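Two-arm station stays in trial as packing workers press for terms

JINAR, 2020-06-11 -- Workers at the Renetti packaging plant said today they will not sign off on a wider rollout of two-arm folding stations until the company puts staffing and break rules in writing.

Renetti has run two of the stations since spring, using software from Enuveo. The company says the arms will take over the dullest part of display-stand assembly. The plant's employee council, which speaks for 61 people on the folding floor, says that claim has yet to be tested on a full shift.
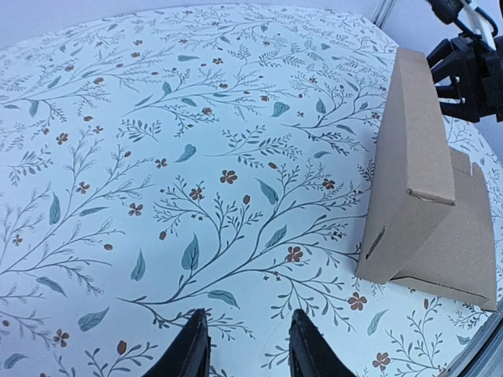 A folded cardboard piece between the grippers of a two-arm station.

"We were told this would free us up," said Felicidad Villanueva, who chairs the council. "Free us up for what? So far, 17 of us have been moved to watching, resetting and refolding. That is still work, and it is graded lower."

The council does not oppose the trial. Several members with wrist trouble have asked to stay on it. But the council questions the savings figure in Renetti's staff notice, which leaves out the time people spend clearing bad folds -- and it wants that time logged by the workers themselves.

It is also asking for a pay floor for reassigned staff and 51 days' notice before any further station is installed.

Renetti has agreed to meet in June. No date has been set.

Contact: Employee Council Office, Renetti Jinar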